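The Slow Business of Making Black Cloth Stay Black

Black is the most ordered color at most commission dyehouses and the one that draws the most complaints. At Hegarty, a dyeing and finishing plant outside the town of Odley, it accounts for 40 percent of the cotton jersey that moves through the building. The plant takes in knitted fabric from four mills, dyes it to order and sends it on to garment makers who will never see the machines.

The difficulty starts with the fiber. Cotton is almost pure cellulose, and cellulose takes up reactive dye by forming a covalent bond with it in an alkaline bath. The reaction is dependable, but part of the dye always reacts with water instead. That portion, called hydrolyzed dye, can no longer bond to anything. It sits in and on the fiber, looks exactly like fixed dye, and leaves in the wash.

In a pale shade the quantity is small enough to rinse out in a few baths. A black needs many times more dye by weight of fabric, and the amount of unfixed color grows with it. Most of the water used on a black lot is spent after the dyeing is finished.

"People think of dyeing as putting color on," said Eoin Ó Dálaigh, who runs the wet side at Hegarty. "On a black I spend four hours putting it on and longer than that taking the wrong part of it off."

What goes into a black

No single reactive dye gives a neutral black on cotton. The workhorse is a navy with a very high color yield, shaded with an orange or a yellow and sometimes a red. The navy absorbs the long wavelengths, the shading colors absorb the short ones, and the eye reads what is left as black.

The mixture explains how black garments age. The components do not fix at the same rate and do not resist light or chlorine equally well. If the orange goes first, the shirt turns navy. If the navy is attacked, usually by bleach or chlorinated tap water, the shirt turns brown or rust. Dyers choose components with matched behavior where they can, and the matched sets cost more.

Salt is added to push dye out of the water and onto the cotton. Soda ash then raises the pH and starts the bond. Timing matters more than temperature at this stage. Alkali added too quickly fixes the dye before it has spread evenly through the load, and the result is a streak that cannot be washed out. Hegarty doses its soda ash on a rising curve, slow at first, controlled by a Farkero metering unit that replaced a man with a bucket.

The wash-off

After fixation the bath is drained and the fabric is rinsed cool to remove salt. The order is important. Hot water removes hydrolyzed dye well, but only when the salt level is low, since salt holds the loose dye against the fiber. A plant in a hurry will skip a cool rinse, run the hot soaping bath early, and get a fabric that passes inspection dry and bleeds when wet.

Ó Dálaigh measures conductivity in the drain and will not release a lot to the hot bath until the reading is under 3,000 microsiemens per centimeter. The last lot before our visit came off at 2,546.

Two tests decide whether the fabric ships. In the first, a white cotton square is rubbed across the sample, once dry and once wet, and graded against a gray scale. In the second, the sample is washed against a strip woven from several different fibers, and the staining on each is read separately. Wet rubbing is where blacks fail.

At home
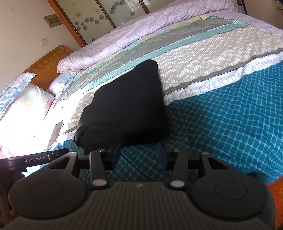
Why it fades anyway

Fixed dye is chemically stable in ordinary laundering. Much of what owners call fading is mechanical. Tumbling breaks surface fibers, the broken ends stand up, and the raised fuzz scatters light. The dye is still there, but the surface reflects more white light and the cloth looks gray. An enzyme finish, which Hegarty buys in under the trade name Fultum, removes the loose ends before the garment is sewn and delays the effect.

Turning the garment inside out puts the abrasion on the face that does not show. Cool water slows the loss of any dye left unfixed. Small loads reduce rubbing only if the drum is not so empty that the cloth slaps against the wall. Detergents containing optical brighteners add a bluish fluorescence that does nothing useful on a black, and a cellulase detergent will trim fuzz at some cost to fabric strength.

Line drying out of direct sun does the least damage. Hegarty keeps a set of test shirts that has been dried that way since July, and the tumble-dried set beside it is visibly lighter at the seams.

We use cookies to improve your reading experience. By continuing to browse, you accept our cookie policy. Accept | Manage settings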